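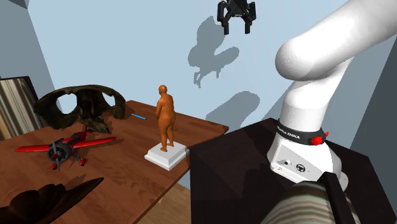 Mon 5 December

Equipment plan for the second arm cell, continued from last week. Colleen McIntyre wants a number she can put in the March request, so most of today went on that. The sim work got the morning.

Where things stand: the request has one big line (the arm) and a lot of small ones that keep growing. The arm quote is unchanged and I'm leaving it out of these notes, as Colleen has the paperwork. What I'm trying to settle is everything that goes around it.

Pedestal. Two offers. Vemeo will make a steel box pedestal for 2,267, delivered, with the bolt pattern drilled to our drawing. McKinnon sells a stock one that is cheaper but 50 mm taller than what we have in the sim. I moved the base up 50 mm in the model to see if it matters. For the objects near the front edge of the table it doesn't. For anything at the back, the arm has to fold down more and the elbow gets close to where we wanted a camera post. Leaning toward Vemeo. Need to ask them if the price includes leveling feet, the quote doesn't say.

Table. We don't need to buy one. The wooden bench from the old solder corner is close enough to the sim table in height. Its top has a slight bow that I should measure before anyone promises Colleen it's free. If it has to be planed or shimmed, that comes out of the shop hours and not this request.

Gripper. Staying with two parallel fingers. Spare fingertips from Nurnlow are 588 for a set and I have put down 2 sets. Colleen asked if one would do. I said no: we wore through pads on the first cell faster than planned, and the lead time last order was long enough to stop work. If the total has to come down I'd cut somewhere else first.

Test objects. The sim set is a mix on purpose. The toy biplane has long wings, the figurine is upright on a square base, the blue stick lies flat on the table, and the big bone-like thing has holes and no obvious place to grab. For the real cell we need physical versions of at least the first three. The biplane I'd rather buy than print – printed wings that long will snap in the first afternoon. Figurine can be printed on our own machine, base and all in one piece. The stick can be a marker from the supply cabinet. Nothing here needs its own line in the budget, put it under consumables.

The bone shape is a separate question. Printing it full size would tie up the printer for days, and Destden quoted for casting it but wanted a minimum order. Left it off for now. Can go in as an option if there's money at the end.

Lighting. Not in the request yet and should be. The sim gives us gray shadows on the back wall, and the real room has overhead strips that give almost none. Either we change the sim lights to match the room or we buy a lamp for the room. Changing the sim costs nothing but my time. I'd still like one lamp on a stand so we can try both. Get a price this week.

Wall behind the cell. Pale blue in the sim, off-white in the room. Paint is cheap, but facilities has to approve it and last time that was slow. Ask now so it isn't holding anything up in March.

To do:
Email Vemeo re: leveling feet and delivery
Measure bow in bench top
Price for lamp and stand
Paint request to facilities
Send Colleen the pedestal comparison with the 50 mm runs attached
Check whether the Nurnlow quote runs out before March – if it does, ask them to extend it in writing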